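September 2, 2018

I have a ringing in the left ear since last night and I deserve it. I had the earplugs in my jacket and the jacket was in the wardrobe, behind a line of people that went up the stairs. So I stood without protection two meters from the speaker and listened to Makarby play their complete first album, and then more. The concert was 107 minutes long. I know this from the ticket machine in the parking garage, which does not care about music but charges for every started hour.

Makarby was the first heavy band I liked after I moved to this country. At home I listened to the same records as my older brother and I had no opinions of my own. Then in my first winter here a man at work gave me a burned CD with nothing written on it, and for a month I did not know the name of the band. I called them "the slow ones." They are still slow. The second song last night had a pause in the middle so long that some people started to clap, and the drummer looked at them with great patience, and then the riff came back and it was heavier than before. I have heard this song maybe every week for nine years and I still was not ready.

Now the bad part. They have a new singer, and I want to be fair with him. He is a good singer. He has more air than the old one, he hits the high notes without making a face, and between the songs he says thank you very politely. But the old one sounded like a man who had to carry a refrigerator down the stairs alone, and those songs were written for this. When the new one sings the line about the river, it is beautiful, and it should not be beautiful. The boy next to me, who was perhaps nineteen, was crying during it. So I must accept that it works for other people.

Why the old singer is gone, everybody knows by now. The statement of the label was three sentences long and said "personal differences." The personal difference was that he hit the tour manager in May, in a hotel, and then wrote on the internet that she was lying, and then there was the recording from the lobby. I have read many comments under this news and I became tired of my own kind. Grown men who write that the music is the only thing that matters. I noticed that the same men stopped to buy from another band when that band put out a statement about the election. So then the music was not the only thing.

I did not throw the old albums away. I thought about it. I put them on the lower shelf behind the cookbooks, and this morning I took one out and played one side, and then I put it back. I don't have a rule for this. My sister says I should have one and that it is lazy not to. She can be right.
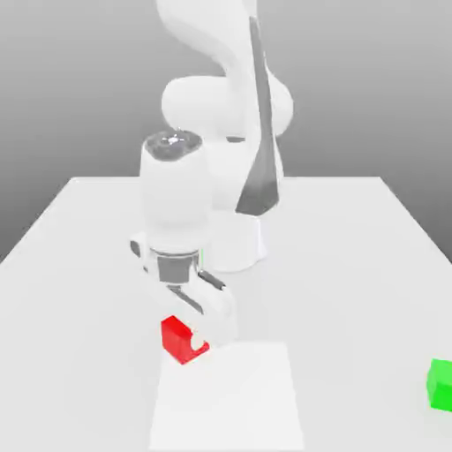 Robotic arm and red cube, computer rendering

The first band of the evening was Altıntaş. I had never heard of them. They are two people, a woman with a baritone guitar and a man who plays drums and some kind of small organ with the left hand at the same time. The first three songs had no singing. I wrote the name on my hand with a pen I borrowed from the bartender, with the dot missing on the i, how it should be. They sold a cassette, 200 copies, with the number written by hand on the inside. Mine is number 31 and I have nothing to play it on. I asked the woman if there is also a file, and she said yes, but in a tone as if I asked for ketchup in a good restaurant. I bought the cassette anyway.

She also told me they do not tune to 440. They tune a little lower, to the organ, which is old and can't be corrected. So everything they play is slightly under all the other music in the world. I found this very sympathetic. I tried to explain it to my husband at breakfast and he asked if that means that it is wrong. I said no. Then I could not say why no, and we ate our eggs.

After Altıntaş there was a third band, Flovik, and about them I prefer to write short. They had hoods. They had a lot of smoke, and candles which were electric. The singer shouted the name of our city wrong two times. People in the back were shouting for them like crazy, so again it must be me. I used the time to get a glass of water and a pretzel, and the pretzel was old.

In the line for the pretzel I met Refugio Arriaga, whom I had not seen since he closed the shop. He looks thinner and more rested. I bought probably half of my records from him, and he never once said that I had chosen well, only "okay" or, if it was bad, nothing. He is now working for Trasik three days a week, packing the mail orders and doing the returns. He says that the label pressed 1000 copies of the new Makarby album with the old singer on it and these are standing in the warehouse, in boxes, and it is not decided what happens with them. The band wants to record the vocals again with the new man. The label does not want to pay for it two times. Refugio thinks they will be sold very quietly in two years, when people forgot. I said that people do not forget so fast. He made his "okay."

I asked if he has listened to it. He said yes, of course, and it is the best thing they have done. Then he looked unhappy that he had said it, and I was also unhappy. For the whole drive home I was thinking about it. I would like to hear it and I would not like to pay for it, and these two together are not a very noble position.

The encore was a cover, which I did not recognize until the chorus. The new singer was much better there, with a song which was never the other man's. He even moved his shoulders. If they let him write his own words for the next one, maybe I will go again and leave the old songs in peace.

Things to do: buy new earplugs and put them on the key ring, so that they are never in the wardrobe again. Ask at work who still has a cassette player (the man with the burned CD has retired, but I have his address from the Christmas card). Write to Refugio. He gave me his new number, and I put it also on the hand, below Altıntaş, and after the shower there was a four or a nine at the end. I will try first with the nine.

The ear is a bit better now in the evening. It is still there when the refrigerator switches off.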